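# The Bus to Stindton

In January the bus from Prestivbridge to Stindton goes only two times a day, and I missed the first one because I was looking for my other glove.
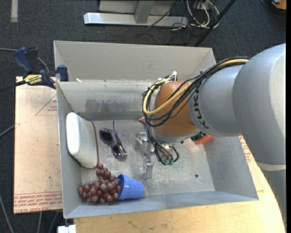
The glove was in my pocket. I found it when I was already standing at the stop, with the back of the bus still visible on the hill. It did not go fast. If I were ten years younger I would have run after it, and maybe the driver would have seen me in his mirror. But the road was white and I had the cake.

The cake was for my sister. She lives in Stindton, in the last house before the river, and we had not spoken for two years. The quarrel was over our mother's sewing machine. I took it, because I was the one who cleaned the flat, and she said I should have asked her. I said she could have come and helped to clean. After this we both said some more things, and then it was quiet, first for a week, and then it was Christmas and still quiet.

In December she sent me a card. There was a bird on it and inside she had written only her name. I put it on the shelf and looked at it every morning while I waited for the kettle. I am not sure what I wanted it to tell me. After three weeks I baked the cake, the one with poppy seeds and lemon, and I packed it in a hat box, as I had no other box of the right size.

So I stood at the stop with the hat box. The next bus was at ten past four. It was not yet nine.

I could have gone home. My flat is fifteen minutes from the stop, it was warm there, and I had a library book to finish. But I knew myself a little. If I went home I would take off my boots, and if I took off my boots I would eat a piece of the cake, and a cake with one piece missing you can't bring to anybody after two years.

I began to walk in the direction of Drastedby.

It is not a long walk to Drastedby in summer. We did it often as girls, along the old railway, and we ate the raspberries that grew between the stones. Now there were no stones to see, only a long white line between the fields, and someone had gone there before me with a dog. I put my feet in his footprints. He had bigger steps than me, so I had to make small jumps, and each time I jumped the cake moved in its box with a soft sound. After a while I stopped jumping.

There is a café in Drastedby called Paul. It has always been called so, and there was never any Paul in it in my time. When we were small my sister told me that Paul was the big clock on the wall, and I believed her so completely that I used to say good morning to it. She did not laugh at me. She said good morning to it also, very seriously, and later, when I was already too old for it, we still did it as a habit.

I went in at half past ten. My eyebrows were frozen and I could not feel the side of my face where the wind had been. The clock was still there. I said good morning to it, quietly, and the woman at the counter answered me.

"Good morning," she said. "Coffee?"

"Please."

"And something to eat with it?"

I looked at the glass shelf, where they had buns and one kind of sandwich, and I said no thank you, I have a cake. Then I was ashamed, for it sounded as if I wanted to sit there and eat my own food. "It's for my sister," I said.

"Is it her birthday?"

"No."

She waited a little, in case there would be more, and then she went to make the coffee.

I sat under the clock with the box on the chair next to me. I opened the lid to see how the cake was doing. It had slipped to one side and there was a crack across the top – not deep, but you could see it. I tried to push it together with my finger, and this made it worse. Some sugar came off. I licked the finger, and the cake was good, perhaps a bit too much lemon. Our mother would have said so.

Men came in and went out. One of them asked if he could take the chair, and I moved the box to my knees and held it there. The radio spoke of snow in other places. I drank a second coffee, and after this a tea, and I thought about what I would say at the door. I had prepared it at home, something with "I was passing," but people don't pass the last house before the river. There is only the river after it.

I tried other sentences. "I brought you a cake." "Thank you for the card." "Do you want the machine? You can have it, I never sew." The last one was true. It had stood under my window the whole time with a cloth over it, and I kept a plant on top. In two years I had not sewn one button.

At some time after noon the door opened and let in a lot of cold air, and a woman stood there and stamped her boots. She had a green hat, pulled down very far. She had a shopping bag with something flat and heavy in it. She looked up at the clock, and her lips moved.

I had not known she walked here. It is farther from Stindton than from Prestivbridge, and there is a hill.

She didn't see me at first. She took off the hat and her hair was gray, much more than mine, and it stood up on one side as it did when she was nine. She said something to the woman at the counter and paid with small coins. Then she turned around with the cup in her hand to find a place.

All my sentences were gone. I put my hand on the box.

"It broke a little," I said. "On the way."

My sister looked at the box and then at me. The coffee was too full and some of it ran down over her fingers, but she did not put it down.

"Is that mother's hat box?" she said.

"Yes."

"You took that too?"

"Yes," I said – and I moved over on the bench so there was room.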